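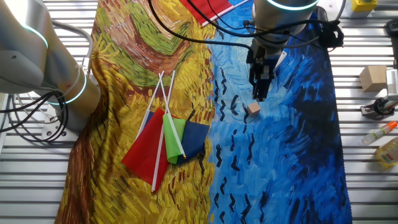
Natalia Nava wrote to us in June that she had finally stopped ironing before visitors came, and that her good tablecloths now go from the cupboard to the table in the time it takes the kettle to boil. She also asked whether we would ever make the roller in a shorter length for her hall cupboard, and the answer is yes, see further down, it's called the Half.

The Abernathy Linen Roller
$77, with calico cover and ties

If you own a cloth you love, whether it's your grandmother's damask or a big colourful print that only comes out for birthdays, you'll know the trouble with folding. You iron it beautifully, you fold it in quarters and in quarters again, you put it under the tea towels, and by the time you want it there's a grid of creases across the lot. Then the iron comes out again, usually with the lamb already in the oven and somebody's kids asking where the lemonade is.

The Abernathy is a roller for storing tablecloths, runners, quilt tops and printed fabric panels without a fold in them. It's a very plain thing. There's a smooth hollow core, a layer of washed cotton flannelette over the core so the fabric grips and doesn't slide about, an outer cover of unbleached calico, and cotton ties to hold everything snug. Roll the cloth on, wrap the cover round, tie a bow at each end and away it goes, on top of the wardrobe or standing up in a corner of the linen press.

We started making them because Rosalind Obi brought a roll of wedding linen into the Zekano shop wrapped around a length of stormwater pipe and an old flannel sheet. It had kept perfectly well like that, and we couldn't stop talking about it for a week! Our first go was far too heavy, and the second had a zip that caught on everything (we still use that one in the back room for brown paper). The one we sell now is much closer to Rosalind's pipe than we'd like to admit, only lighter, and a good deal nicer to have standing in the hallway.

Which length do I need?

The Full is 257 cm long and takes most banquet cloths across their width without folding. Please measure your storage spot before ordering, and then measure the way in as well. It's a long item, and a few people have got it happily up the stairs and then met the turn on the landing.

The Half is 129 cm long and suits square cloths, runners, table toppers and fabric panels. You can use it for a wider cloth too, by folding the cloth once lengthways over a soft roll of tissue, and you'll get one gentle line down the centre that mostly drops out by the time the plates are on.

Both lengths have the same core, 9 cm across. Skinnier cores are cheaper to make and easier to store, but heavy linen wound tightly round a small tube picks up a ripple in the first few turns, and we'd sooner you didn't have to deal with that.

How to roll a cloth

Make sure the cloth is clean and properly dry. Lay it face down on a bed or a big table and smooth it outward from the middle with your hands. Put the roller along one short edge, tuck the hem square against the flannelette and start turning. Go slowly for the first two turns, because if it starts crooked it'll finish very crooked indeed. Prints and embroidery should end up facing outward. Any tiny puckers will then form on the back of the work.

You can put several cloths on one roller, with acid-free tissue between them. Put the one you use least on first. Three ordinary cotton cloths fit comfortably under the cover, or two if they're heavy linen.

Leave starch for the day you use the cloth. Starched fabric kept for months can yellow along the edges, and in some parts of the country silverfish will think you've put on a spread for them.

Looking after the roller

The calico cover and the ties can go in a warm machine wash. Expect the cover to shrink a touch the first time; we cut it generously to allow for that. The flannelette sleeve slips off from either end and can be washed the same way, then dried flat in the shade. Wipe the core with a barely damp cloth and let it air overnight before you put everything back together. A sprig of lavender tied into the bow is lovely, but keep it on the outside of the cover, where the oils can't reach your linen.

A few things we're asked

Can it hang? Yes – thread a cord through the core and hang it from two hooks, level, away from direct sun. Damir Jurić has four of them under his stairs like that and pulls out whichever he wants without shifting the others.

Will it take a quilt? A quilt top, certainly. A finished quilt with thick wadding is usually too bulky for the cover, though you can leave the cover off and drape a clean sheet over the whole thing.

Can I buy the cover by itself? You can, in either length. Ask in the shop or add a note to your order. Covers come in natural calico or a soft grey stripe, and the stripe tends to sell out before Christmas.

Do you make other sizes? Thaddeus Dvorak cuts odd lengths for us when the workroom is quiet. Send the measurement you're after and he'll let you know what it would cost.

Delivery and pick-up

The Half goes by ordinary parcel post. The Full travels by carrier in a stiff outer tube, so please give us a street address, and a daytime phone number if you've got a gate or a dog. Pick-up is free from our Namville shop, round the back through the green door. Bring the bigger car.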